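From: Geddes Bench Shop
To: redlow-makers list
Date: Tuesday, September 21, 2021
Subject: Re: Shelf layout for the shoe shell benches

On the question from the Sellard shop:

> We are setting up a second bench for shoe shells and keep losing
> room to the small parts. At the moment the pegs, discs and blocks
> are in bins under the table and people bend down for every one.
> Do you keep yours on the bench top with the shells, or somewhere
> else? Also, does anyone still work on the shells at the bench, or
> do you use a separate stand? We have 16 feet of wall to work with.

We keep them apart. The bench top is for shells only. The small parts go on a lower shelf that steps down along the side of the bench, so you can see all of them from where you stand and nothing rolls under a shell. We tried bins like yours until February and went through the same bending.

The shelf is 300 mm deep. Ours came from Dredovum as part number 2503, but any shop that can cut and paint a board could make one. Ask for the same yellow as the bench if you want them to match. I don't think it matters.
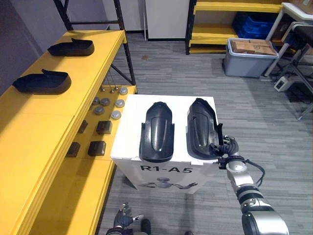
We put the metal pegs at the back of the shelf, standing up in a row. The silver discs go next to them and the dark square blocks come forward of the discs, in pairs. The blocks are heavy enough to stay put if a sleeve catches them. The discs are not, and a lip on the front edge would have helped. Ours has none and I have not gotten to it.

As for the stand, yes, use one. We work on a white box pedestal with a flat top, out on the floor beside the bench. Two shells fit on it side by side, heel to toe with the length of the box. More than two and you start knocking them off. Shells that are waiting stay on the bench top, on their sides, which keeps the weight off the collar.

With 16 feet I would put the bench along the wall and leave the rest of the floor open for the pedestal. Measure the walkway with the pedestal in place before you bolt anything down. We did it the other way around and had to move the bench over by 291 mm.

I can send the shelf drawing if you want it. It is one page.

Geddes Bench Shop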